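**Objet : Re: [anciennes-liste] Coupé Purves 945, ralenti instable à chaud**

Juillet 2022

Bonjour à tous,

> J'ai remonté le carburateur Gerkell avec la pochette de joints neuve. À froid, rien à dire. Après 18 km, le ralenti chute et le moteur cale aux feux. Allumage refait en mars, bougies neuves. Faut-il changer le pointeau ?

Je ne commencerais pas par le pointeau. Sur les 945, la bride entre le carburateur et la pipe se voile avec l'âge, surtout si on a serré fort. Pose une règle dessus : si une cale de 0,1 passe, il faut surfacer. J'ai eu la même panne sur la mienne, châssis 331, et le joint neuf n'y changeait rien.

Regarde aussi la durite de dépression du servofrein. Les modèles vendus par Cavemer ont un raccord en plastique qui se fend sous le collier — on ne le voit qu'en démontant.

Pour les réglages, le manuel d'atelier donne la vis de richesse à un tour et demi, moteur chaud, filtre en place. Ne touche pas à la vis de butée avant d'avoir réglé la prise d'air.

Il me reste des brides d'occasion, à prendre à la bourse de Prarnamier ou par la poste. Le bulletin du club est en ligne, la page sur les Gerkell double corps est dans le même numéro.
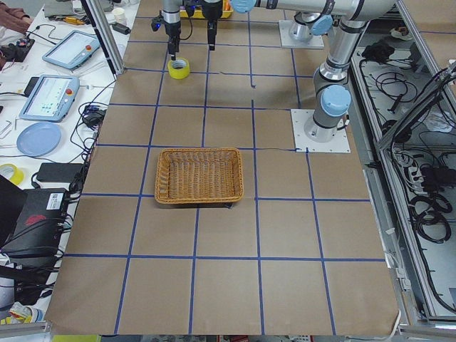

Table quadrillée, panier en osier et deux bras robotisés

Attention, le tableau des gicleurs y comporte une erreur : les valeurs du premier et du second corps sont inversées. Le rectificatif est paru au numéro suivant.

Tiens-nous au courant pour la bride.

Cordialement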